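I finished The Plostanitz Letters in February and have put off writing about it, mostly on account of the praise. My copy came with 3 pages of endorsements before the title page. "Life-changing," says one. My life seems much the same.

The story: Natix, a mining company, wants a valley, and the mission church at Kiani stands in the way. You can guess the villain by page 10. He sneers and drinks, and then on page 158 he finds a Bible in a drawer.

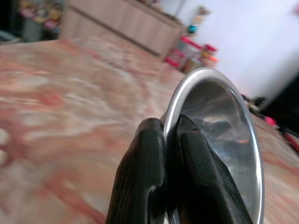

Dota wrote to tell me that the drawer scene made her cry and that I read novels like a tax inspector. Maybe so. I'd still like a conversion that takes longer than a cup of coffee.

The church ledger chapter is good, though. They owe 2,000 and have 800, and for once prayer doesn't bring a check in the mail.
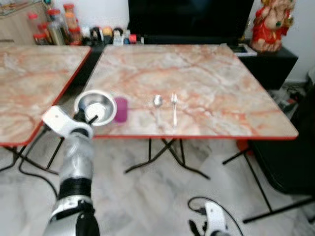 A steel bowl over the marble-patterned table.

Will I read the sequel? Probably, from the library.

Posted 06/05/2018 | Contact | Back to top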